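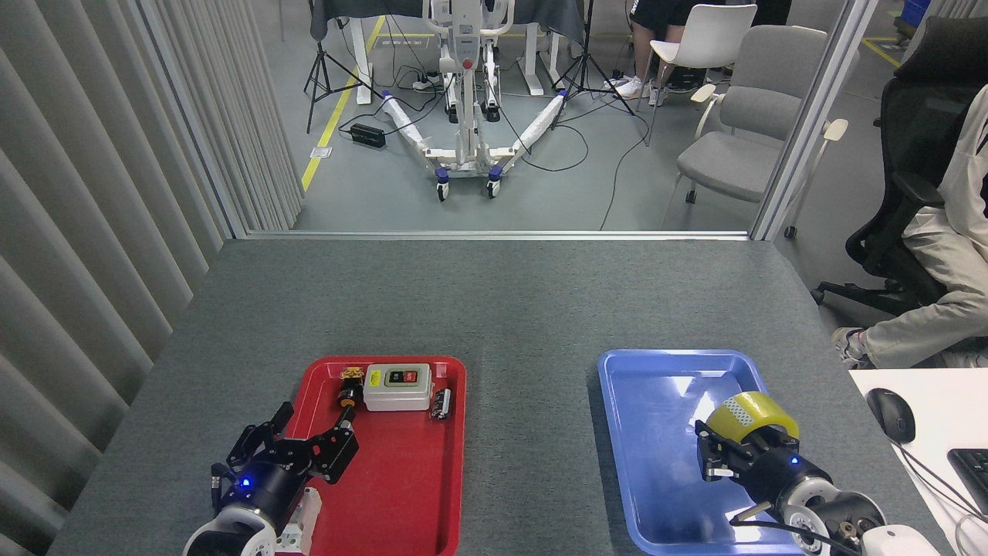 Red and blue trays on gray felt, with a push-button switch box in the red one.

Stallix Bench Felt, gray: review after 600 hours of use
Posted 13/10/2026

The Stallix Bench Felt is a pressed polyester covering sold by the running yard for assembly and repair tables. It comes in two thicknesses. This review covers the thicker version, bought at list price from Netdale and fitted to a steel-frame table in a small control-panel repair shop in Wemonham. It replaced a ribbed rubber mat from Schmieder that had been in use for 2 years.

Fitting
The roll arrives wound on a cardboard core with the face side in. Unroll it and leave it flat overnight before cutting. Ours still had a slight curl at one end in the morning, which went away under the weight of a few catalogs. A rotary cutter gives a clean edge. Scissors do not, and the instruction sheet should say so.

The backing is plain. Stallix recommends double-sided tape along the perimeter and one strip down the center. Spray adhesive holds better but makes the felt hard to replace, and the warranty excludes it. We used tape. One corner lifted in July and was taped again.

Surface
Small screws stay where they are put. On the rubber mat an M3 screw would settle into the ribs and have to be picked out; on the felt it lies on top and can be pinched up with fingers. Painted enclosures slide without scratching. Plastic trays slide too, a little too easily when empty, and a tray with sharp molding flash underneath will raise fuzz along its path. Trim the flash first.

The gray is a mid tone. Brass, black plastic and bare steel all show up against it. Zinc-plated washers are harder to spot, and solder offcuts are close to invisible.

Wear
Pilling started in the area directly in front of the vise and has stayed there. A fabric shaver removes it. Thickness at the front edge, where forearms rest, is visibly reduced but the felt has not torn.

Heat is the weak point. The data sheet gives a limit of 80 °C, so a soldering iron or a hot-air nozzle needs a silicone pad under the work. We have one melted spot the size of a pea. It is hard and shiny and catches on cloth.

Cleaning
Vacuum with a brush head. Metal filings work their way in and a magnet gets most of them out. Cutting oil leaves a dark mark that dish soap lightens but does not remove.

Static
The standard felt is not a static-control surface and Stallix does not claim that it is. For switches, relays and terminal blocks this does not matter. For bare circuit boards use a grounded mat on top, or buy a different product.

Support
Henrike Schwerdtfeger at Netdale answered a question on roll width within a day and sent a sample of the thinner grade. The thin grade shows the table seams through it and I would skip it.

Rating
Surface: good. Wear: fair to good. Heat resistance: poor. Stallix quotes a service life of 3000 hours – on present wear the front edge will need a patch well before that. I have ordered a second length for the packing table.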